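Harpreet Lévesque wrote:
> Does anyone else bag their produce at home, or do you just let it
> roll around in the drawer? Mine goes soft by Wednesday.

Bags, always! I'm a clear plastic person — if I can't see it, I forget I bought it, and then it's compost. I leave plenty of slack at the top too, so there's something to grab.

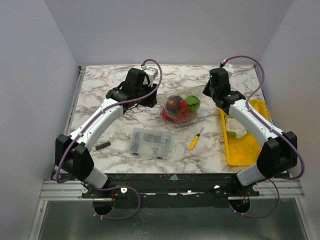

Onions stay out of the bags, though, and so do potatoes. Dayana swears by paper for mushrooms and I've come around to that.

Refugio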